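Print this page
E-mail this page

Section 4. Setting up the Fandska scorer for match day

For club scorers using the Makent console with the Fandska scoreboard. Read sections 1 to 3 first if the board hasn't been wired yet. If you've only got ten minutes before the toss, do 4.1, 4.2 and 4.4 and come back for the rest at tea.

4.1 Before you leave the pavilion

1. Charge the console overnight. Full charge lasts one innings of a long game, sometimes two. Don't count on two.
2. Pack the mains lead anyway.
3. Paper scorebook, two pens, a pencil. The book is still the official record -- the console isn't.
4. Get both team sheets. Full names, captain and keeper marked. Initials alone cause trouble when there are brothers playing.
5. Check the fixture format with the umpires. Overs per side, limit per bowler, powerplay or none.

Note: the league's playing conditions may have changed over the winter. Check the April issue, not the one pinned up in the box.

4.2 Starting a new match

1. Switch on. Hold the side button till the light goes steady. Flashing means it's still looking for the board.
2. Press NEW. If the last match is still open it asks SAVE OR DROP. Press SAVE. Always.
3. Enter the home side first, whoever is batting. The console works out the batting order later from the toss screen.
4. Enter eleven names for each side, plus twelfth man if there is one. The twelfth man can't be picked as a bowler or batter, that's deliberate.
5. Set the format. Choices are TIMED, LIMITED and CUSTOM.
6. For LIMITED, put in the overs. The bowler's limit fills itself in as a fifth of the total. Overwrite it if your league does something different.
7. Enter the toss. Winner, then BAT or FIELD.
8. Pick the openers. Striker first.
9. Pick the opening bowler and the end. Ends are called A and B until you rename them (see 4.6).

Caution: once the first ball is entered you can't change the format. You'd have to close the match and begin again. Check it twice.

4.3 Pairing with the board

1. Board on at the wall, then console. In that order.
2. Menu, BOARD, FIND. Wait.
3. When the board's number comes up, press OK. The board shows all eights, then all noughts.
4. Stand where the umpires stand and look. If a segment is dead, note which one and tell Catrin Parry, she keeps the spares list.
5. Range is 200 metres with nothing in the way. Parked vans and the sightscreen both cut it down a lot.

If it won't find the board: switch both off, count to ten, start over. Still nothing, use the long cable from the box. It's slower to put out but it hasn't let us down yet.

Note: the board updates at the end of each ball, not when you press the run key. There's a short wait. Don't press twice.

4.4 Entering balls

1. Wait for the umpire's signal. Acknowledge it. Then press.
2. Runs off the bat: press the number. A boundary four is the key marked 4B, an all-run four is plain 4. They're different in the batter's figures so get it right.
3. Wide: W, then any extra runs taken. One wide that runs away to the rope is W then 4.
4. No ball: NB, then say BAT or BYE for anything run.
5. Byes and leg byes: own keys, bottom row.
6. Wicket: OUT, then how, then the fielder. For a run out the console asks which batter and whether they crossed. Ask the umpire if you didn't see.
7. End of over: the console prompts after six legal balls. Press OVER only when the umpire calls it. If the umpire gives a five or seven ball over by mistake, it stands -- press FORCE OVER or CARRY ON.

Worked entry, from the Morris Cup game on our ground. Score 106 for 4, new batter in, no ball, batter hits it for two. Press NB, BAT, 2. Total goes to 109, two to the batter, three against the bowler. Ball doesn't count in the over. Most new scorers press 3 there and then wonder why the batter's total is out.

4.5 Correcting mistakes

1. UNDO takes back the last ball. Press again for the one before. Goes back 32 balls and no further.
2. Beyond that use EDIT, pick the over, pick the ball.
3. After any edit, call the total across to the other scorer and agree it. Out loud.
4. If the book and console disagree, the book wins until you've both been through the over.

Caution: don't edit while a ball is live. The console locks the keys and you'll miss the next signal. Leave it till the end of the over, put a pencil tick in the margin so you remember wich one.

Bowler changed and you didn't notice? EDIT, OVER, SWAP BOWLER. Moves the whole over accross. If two bowlers shared it because of an injury, use SPLIT instead.

4.6 Breaks, rain, and the end of the innings

1. Drinks: press PAUSE. The clock carries on for timed games and stops for limited.
2. Rain: press PAUSE, then RAIN. Write the time off in the book as well.
3. Cover the console before you cover yourself. It isn't sealed underneath.
4. On restart, enter the new overs if the umpires have reduced the match. The target is NOT worked out for you. Get it from the umpires, in writing, and type it in.
5. Innings closed: press CLOSE. Choose ALL OUT, OVERS or DECLARED.
6. Check bowling figures plus byes, leg byes and penalties against the total. Batting plus all extras as well. Both must match before you put the board to the second innings.

To rename the ends: menu, GROUND, ENDS. Up to ten letters each. Ours are ROAD and CHURCH. At Cernusance they've got RIVER and NETS, already saved under AWAY.

4.7 Putting it away

1. Save the match. Wait for the word DONE.
2. Send the file. Menu, SEND, LEAGUE. Needs a signal so do it by the gate if the box is bad.
3. Console off, then board off at the wall.
4. Wipe the keys with a dry cloth. No sprays.
5. Fold the cloth flat, back in its bag, zip it right across.
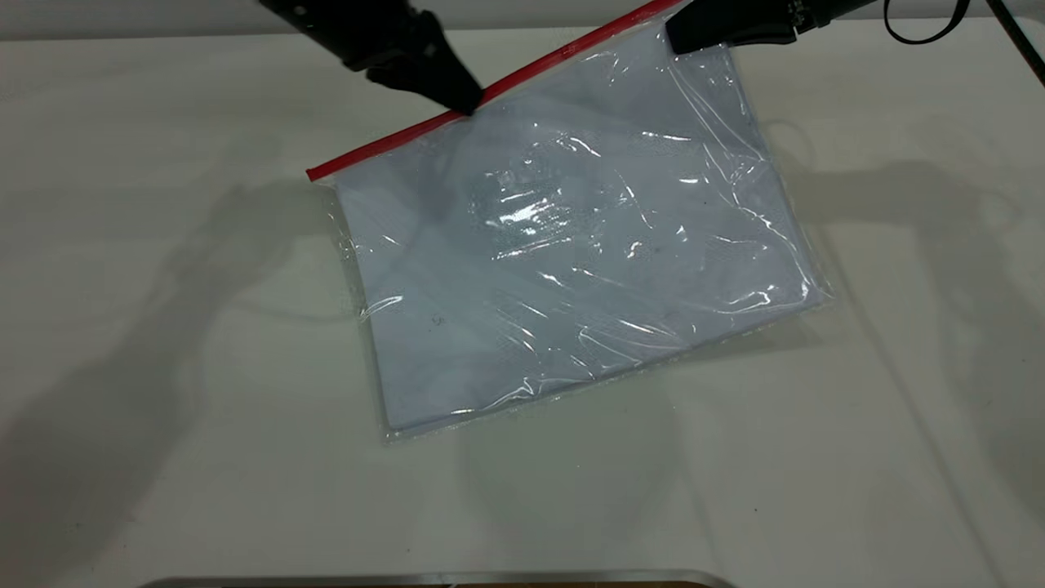
Fig. 4.3 Folded cloth in resealable bag, red zip.

6. Cable coiled loose, no knots, not wrapped round the plug.
7. Both scorers sign the book. Get the umpires to sign too if your league wants it.
8. Lock the box. Key back behind the bar.

Note: don't leave the console in a car in hot weather. The screen goes patchy and takes ages to come back.

4.8 Quick fixes

Board shows the wrong batter's score: you've got the strike wrong. Press SWAP ENDS. Runs already entered stay put, so check the last over.

Overs stuck: you've missed an OVER press. Look for the small arrow top right.

Keys beep but nothing goes in: it's still paused. Press PAUSE again.

Screen blank, light on: turn the brightness wheel. It gets knocked in the bag.

File won't send: save it to the card and give it to Dionysis Lambrakis, he'll put it up by hand that evening. Write the fixture on the card sleeve please -- they all look the same.

Section 5 covers junior pairs cricket, where the scoring is different and the wicket key takes runs off.

Print this page
E-mail this page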